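Wenier Home Moves: Frequently Asked Questions

We get asked the same things over and over by folks getting ready for a move, and we never mind answering, but we thought it might save you a phone call to have it all written down in one spot. If your question isn't covered, please do call or write, and we'll be happy to talk it through with you for as long as you need.

How far ahead should I book my move?

As soon as you have a date you feel fairly good about. Summer weekends and the last few days of any month fill up first, and we hate having to turn people away. If your closing date is still wobbling, book anyway and tell us so. You can change your date one time at no charge, as long as we hear from you at least 2 days before the truck is due.

What areas do you cover?

We're based in Esonthorpe and most of our moves start or end there, but we go a good deal farther than people expect. Our longest move so far was 762 miles, for a couple heading off to be near their grandchildren, and the piano arrived in fine shape (a little out of tune, as pianos will be). Moves of more than a day's drive get a written quote with the overnight costs spelled out.

What does a move cost?

It depends on how much you have, how far it's going, and how many stairs are involved. To give you one real number, a two-bedroom apartment with full packing, moved across town on a weekday, came to $2,148 last month. Doing your own packing brings the price down quite a bit. We come out and look at everything before we quote, and the visit is free.

Do you supply boxes?

We do, and you're welcome to use your own as well. Our starter bundle has 40 boxes in three sizes, plus tape and a stack of plain packing paper. Any boxes you haven't opened up and taped can come back to us for a refund. Please keep the books in the small ones! Everybody's first instinct is to fill a big box with books, and then there's no picking it up.

Can I leave clothes in my dresser drawers?

Usually you can, if it's a sturdy dresser and the drawers hold only soft things like sweaters and sheets. Take out jewelry, perfume, loose change, and anything that could spill. For a very old or wobbly piece, our crew may ask you to empty it on the morning of the move, so keep a spare box or a couple of trash bags handy.

What won't you take on the truck?

Propane tanks, gasoline, paint thinner, bleach, fireworks, and anything else that burns or leaks. We also ask that you carry your own passports, medications, cash, and family papers. Houseplants can ride with us on short trips, though they're happier in your car, and pets have to travel with you.

What's the difference between the Sullix plan and the Erdem plan?

Those are our two storage plans. Sullix is month to month, and it's a nice fit if there's a gap between your move-out and move-in days. Erdem is for longer stays, with a lower monthly rate and a climate-controlled room. You can start on one and switch to the other, and we'll simply adjust the next bill.

How should I pack cords and small electronics?

Wind each cord up by itself, put a label on it, and keep it with the thing it belongs to. A sandwich bag taped inside the box works nicely for remotes and the little screws from a wall mount. If the back of your TV is a jungle of plugs, take a picture with your phone before you pull anything out. You'll be so glad to have it on that first evening.
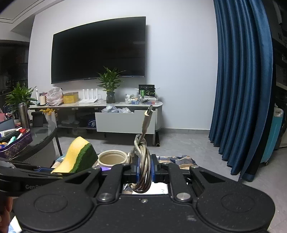
Do I have to be home on moving day?

Someone you trust should be there at the start to walk the crew through the rooms and again at the end to sign the paperwork. In between you're free to run errands, provided we can reach you by phone.

Should I tip the crew?

Tips are never expected, though they're always appreciated. Cold water and the use of a bathroom go a long way too, and a good many of our customers put out doughnuts, which vanish in no time.

What if something gets broken?

Tell the crew leader right then if you spot it, or call the office once you've had a chance to unpack. Hang on to the item and its box until we've been in touch. We'll go over your coverage with you and get the claim form started over the phone.

Page last updated Wednesday, October 2, 2024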